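Small Hot Things: Cooking With Fresh Chilies at Home
Speaker notes, Zofia Kalinowski, Derstead Public Library kitchen series, December
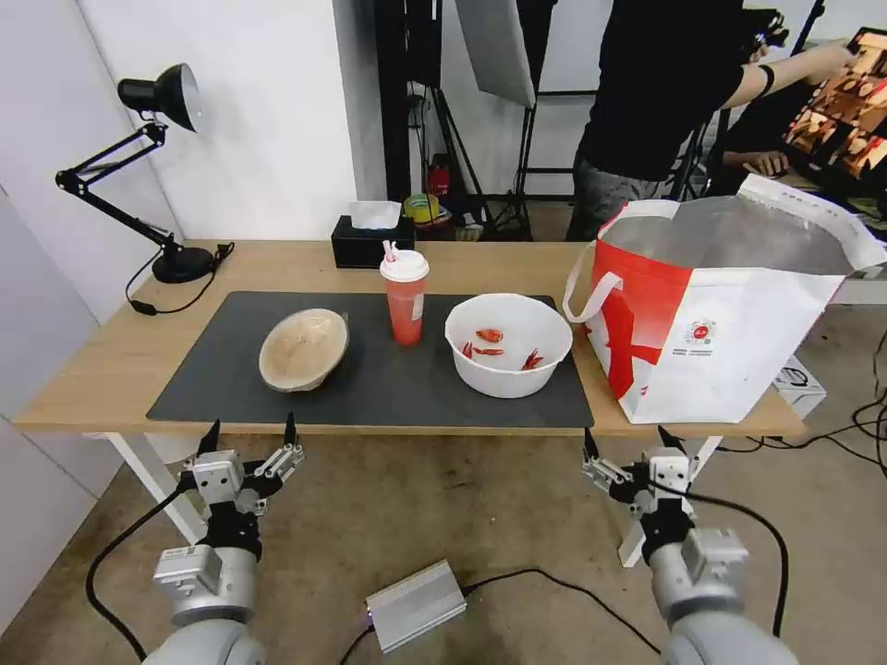

Welcome, hello, thank them for coming out at lunchtime. Start with the question I always start with: who has bought a bag of fresh chilies for one recipe, used two, and found the remaining ones in the vegetable drawer a month later? (Wait for hands. Put mine up too.) That was me for years, and the whole talk comes out of it. I love these little peppers and I want people to go home and use the entire bag. Point to the slide: four small red ones in a deep white bowl. For my taste that's plenty for a big pot of beans, and a deep bowl is what I like for them at home, as they roll off a flat plate the second you turn around. Slide stays up through the first part.

PART ONE: BUYING

Tell the Wasilewska story. Wasilewska is the corner grocery two streets from my apartment, and the loose chilies sit in a crate right by the register. For ages I grabbed the biggest. Then the woman at the register told me to press the skin with my thumb, and I've done it ever since. Firm and shiny is what you're after. Soft spots near the stem mean it goes bad first, and it'll take its neighbors with it.

Talk about stems. Leave them on until you cook! A pepper with its green stem keeps longer than one you've trimmed. If the stem has gone brown and dry it's been sitting a while, still fine for a sauce, less nice sliced raw over noodles.

Somebody will ask if smaller means hotter. Often yes, but not always, and two peppers from the same plant can be miles apart. Taste a sliver from the tip first. The tip is the mild end.

PART TWO: THE SET-UP

Say this part slowly, people write it down.

I use one bowl for washed chilies and another for the scraps. Both go on the table before I pick up a knife. I never want to be opening a cupboard with pepper on my fingers. (Tell the contact lens story if the room is warm. Skip it if people are eating.)

Put something under the board that won't slide. A mat is great, a damp dish towel is great too. Tissues or paper towels within reach, and pull the first one up before you start so you can grab it with a clean knuckle.

Good light. My kitchen in Plorkmont had one ceiling bulb behind my head, so I was always cutting in my own shadow. I moved a desk lamp onto the counter one winter and it changed everything, I could see every last seed. Anyone with an adjustable lamp at home, try it tonight.

Gloves: I'll hold up a pair. If you hate gloves, rub a little cooking oil on your fingers first, then wash with dish soap after. Oil first, soap second. Say it twice.

A drink. Water won't do much for you, it just moves the heat around your mouth. Milk or yogurt does the job. Something cold and sweet feels lovely for a minute and I'm all for it, only keep the lid on while you're chopping, and keep it away from the board.

PART THREE: CUTTING (demo, 19 minutes with questions)

Slice off the stem. Halve the pepper the long way. Lay it skin side down, because the inside grips the knife and the skin skates. Show both so they see the difference.

Pale ribs: this is where most of the heat lives. The seeds get the blame, but mostly they've been rubbing up against the ribs. Scrape with the tip of a teaspoon. Pass the scraped half around on a saucer.

Ask for a taster. Last time at the Brorkano Street hall I had 26 people and nearly all of them wanted a go, it was wonderful, and we ran over by so much that I missed my bus. Limit it to 2 tasters!

PART FOUR: THE REST OF THE BAG

This is my favorite part so don't rush it.

Freezing. Whole, dry, in a freezer bag with the air pressed out. You can grate them straight from frozen into soup and they come down like red snow. No thawing. I have converted my sister, my dentist and most of my building to this.

Vinegar. Slice into rings, pack a clean jar, cover with plain white vinegar and a pinch of salt, keep it in the fridge. Use the vinegar too. On fried eggs it is ridiculous.

Drying. Thread them on strong cotton through the stem end and hang them somewhere airy. Thin-skinned kinds only. Thick ones go moldy in the middle and you find out far too late.

Chili sugar. Sounds odd, please try it. Dried chili ground fine into sugar, on the rim of a glass or over sliced mango. Bring the jar, bring spoons.

QUESTIONS I USUALLY GET

Can I feed it to kids? Start with a whole pepper left in the pot and fished out before serving. Lots of flavor, very little burn.

Why do I cough when I fry them? Heat too high. Turn it down, open the window, put the chilies in after the onions.

What gets it off a wooden bowl? Hot water, soap, a good scrub with coarse salt, then dry it right away. I keep one wooden bowl for fruit and never put chilies in it at all.

What if I made it too hot? More of everything else. Coconut milk, potatoes, beans. Or call it a sauce and use less!

BEFORE THEY GO

Handouts are by the door, 78 copies, recipe for the bean pot on the back. Remind them to wash hands again before coats and scarves. Leftover peppers are free to take, paper bags on the side table.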